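**Lekuso — Fault Investigation Technician, Tabletop Manipulation (fixed term)**

Posted Wed 18 December

Lekuso is hiring one technician to take over the investigation of an unresolved grip fault on our two-arm tabletop cells at the Hanrahan building. The post is on site, full time, and runs until the fault is closed and the corrective work has been signed off. Extension is possible but is not promised.

## Background

In October one of the cells closed its gripper without a command while an operator was clearing the table. The operator's glove was caught between the fingers. There was no injury. The emergency stop worked as designed, and the cell was locked out the same day.

The log shows the close signal arriving 280 ms after the last valid command. No source for that signal has been found. The same signature has since appeared on a second cell, that time with the guard in place. Both cells now run at reduced speed, and reaching over the table is prohibited while the arms have power.

The work on the cells is ordinary pick and place with kitchen and household items. Fruit is the most common test object because its shape and surface vary from piece to piece.
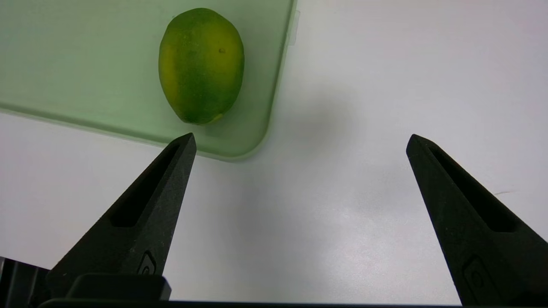 *Wrist camera view, gripper open, lime on the green board.*

## The fault as we understand it

- The gripper closes, or fails to hold its opening, with no matching entry in the command log.
- It has been recorded with the gripper empty and with an object already held. In the second case the fingers tighten past the set force and the object is crushed or thrown clear.
- A bench test of 1000 open and close cycles did not reproduce it.
- It has only been recorded with both arms powered.

The current suspects are the cable run at the wrist, a grounding problem shared by the two arms, and the message handling in the Telletti control software. The first two have been partly checked. The third has not been started. You will be expected to form your own view and should not assume that our list is complete.

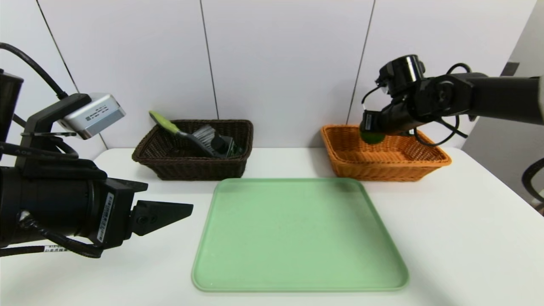
*Both arms at the table, with one gripper holding a small green ball over the orange-tan basket.*

## Duties

1. Build a test that reproduces the fault on demand, or show with evidence why this cannot be done.
2. Inspect, replace and document the wrist cabling on every cell. Record part numbers and bend radius before and after.
3. Review command and sensor logs from each shift and keep the fault register current.
4. Write the revised lockout procedure for table clearing and train operators on it.
5. Report to the site safety lead each week in writing. Negative results are to be reported in full.

You will have authority to stop any cell at any time. A stopped cell is not restarted without your signature and that of the safety lead.

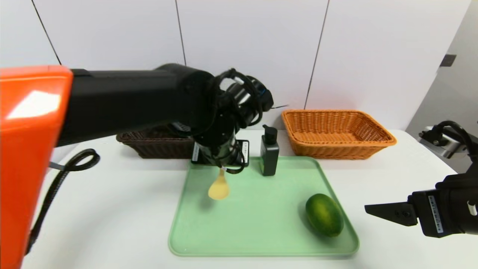
*Arm and wrist cabling over the tray; second gripper at right.*

## Requirements

- At least 2 years of hands-on work with robot arms, machine tools or similar powered equipment
- Able to read wiring diagrams and use an oscilloscope without supervision
- Enough scripting skill to sort and compare large log files
- Working knowledge of lockout and tagout practice
- Clear written English — most of what you produce will be read by people who were not in the room

Useful but not required: experience with intermittent electrical faults, or with Voltton motor drives. A degree is not required. We will consider applicants from elevator maintenance, packaging lines and vehicle electronics.

## Conditions

Day shift, Monday through Friday. Some evening work will be needed while the long-run tests are in progress, and it is paid at the overtime rate. Safety glasses and closed shoes are required on the floor. Gloves are not permitted within reach of a powered gripper.

The position involves long periods of standing and of watching a machine do the same thing. In one series we ran 100 picks before the fault showed.

## How to apply

Send a résumé and one page describing a fault you traced that did not appear on every run. State what you measured, what you ruled out and what you got wrong. Applications without this page will not be read.

Shortlisted applicants will be asked to the Hanrahan building for a half-day practical test, which is paid. The test uses a de-energized arm and a set of recorded logs.

Mark applications "Grip fault technician" and address them to the Lekuso hiring desk. The post stays open until filled.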